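About Hoven Travel

Home > About us

Hoven plans small group and private trips by train and ferry. We are a team of five, based in Pendolport, and we have been doing this for 20 years. Most of our travelers are from the United States and Canada, and most of them are adults traveling as couples or with one friend. We also plan trips for families and for people traveling alone.

We don't sell flights. You book your own way to the starting city, and we take over from the station or the dock. We can tell you which airport makes sense and how early you should land, and if your flight changes we will move your first night when the hotel allows it.

How we started

Helge Hellström worked in a ferry ticket office for eleven years before he opened Hoven. A lot of the people at his counter had bought a rail pass at home and then found out that the boat they needed ran only in summer, or left from a port two hours away from the one in their guidebook. He began writing out routes for them by hand, with the platform numbers and the name of the place to eat near the dock.

The first trips went out under the Hoven name with 3 routes, all of them along the coast. Two are still on the list. The third depended on a night boat that no longer runs, and we replaced it with a slower daytime crossing that has turned into one of our most requested days.

In the early years everything was done from a room above a bicycle shop. We moved to the current office on the harbor side when the shop needed the room back.

What we do now

We run 35 routes. They range from four nights to sixteen. The full list is on the Trips page, and each route has its own page with a map, the travel time for each day and the number of stairs between the station and the hotel if there are any worth knowing about.

Group departures take no more than twelve people. A tour leader travels with you from the first evening to the last breakfast. On private trips you travel on your own, with a printed route book and a phone number that is answered from 7 a.m. to 10 p.m. local time.

Our season opens in May. A few routes run in winter, mainly the city ones, and those have shorter travel days so that you arrive in daylight.

Honeymoons and anniversaries make up a good part of the private trips. We don't have a separate honeymoon brochure. Tell us the occasion when you write and we will pick the hotels with that in mind, which usually means a quieter room and one more night in the place you like best.

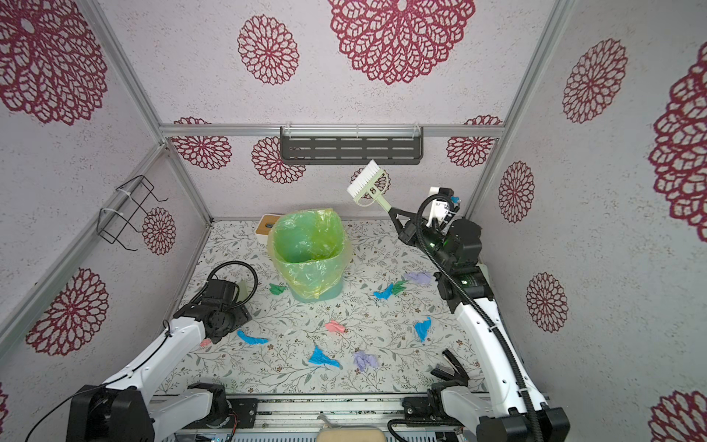
Red floral medallions, back and side walls

The people

Helge Hellström, founder. Helge still checks every timetable before a route goes on sale. He handles the ferry companies and the coastal routes.

Renata Wysocka, head of routes. Renata joined from Primard, where she put together rail trips for schools. She decides what goes into a route and what comes out. If you have asked for something that isn't on the Trips page, your email goes to her.

Manaia Henare, tour leader and leader training. Manaia grew up in Tomoana and came to Europe to work a single summer season on the lakes. She leads the spring and fall departures herself and trains the other leaders in the winter months. Our seasonal leaders are listed on their own page.

Femi Ogunleye, bookings. Femi answers most of the phone calls and nearly all of the first emails. He speaks English, French and Yoruba, and enough Italian to argue politely about a cot or a late checkout.

Rochelle Ellery, accounts and travelers' documents. Rochelle sends out your invoice, your tickets and your route book. She is in the office in the mornings only, so please allow a day for a reply on payment questions.

How we choose hotels

We use hotels and guesthouses that one of us has slept in. Most have fewer than thirty rooms. We look for a place you can reach on foot or by a short taxi ride from the station, a bed that is comfortable, and somebody at the desk when your train gets in. A view is nice and we note it on the route page when there is one, but we will not put you forty minutes out of town for it.

We go back to each hotel at least every second year. When one changes owners we go sooner. Hotels don't pay to be on our list, and we don't take part in rating programs.

Breakfast is always included. Dinner is included on the first and last evenings of group trips, and on islands where there is only one kitchen open. On other evenings you are free, and your route book has a page of places for each town with their closing days.

Luggage

You need to be able to lift your own bag onto a train. On twelve of the routes we can have bags sent ahead by van, and these are marked on the Trips page. The van collects at 8 a.m., so pack a small bag for the day.

Prices and payment

The price on each route page is per person, sharing a double room. It covers hotels, trains, ferries, the meals listed and the tour leader on group trips. Single rooms cost extra because that is how our hotels charge us, and we pass on the same amount.

We ask for a deposit of one fifth when you book. The balance is due eight weeks before you leave. You can pay by card or bank transfer. Cancellation terms are on the Booking Conditions page, and we recommend that you read them before you send the deposit.

Working with us

We hire tour leaders each winter for the season ahead. You should speak good English and one other language, know how to read a rail timetable, and be free for at least ten weeks. Write to Manaia with a short letter. There is no form.

Hotels and guesthouses that would like a visit can write to Renata.

Contact

Hoven Travel
PO Box 3367
Pendolport

The office is open from 9 a.m. to 5 p.m. on weekdays. Visitors are welcome, but please call first in the summer, when some of us are out on the routes. To get our printed catalog, send Femi your mailing address and say whether you are interested in group trips, private trips or both.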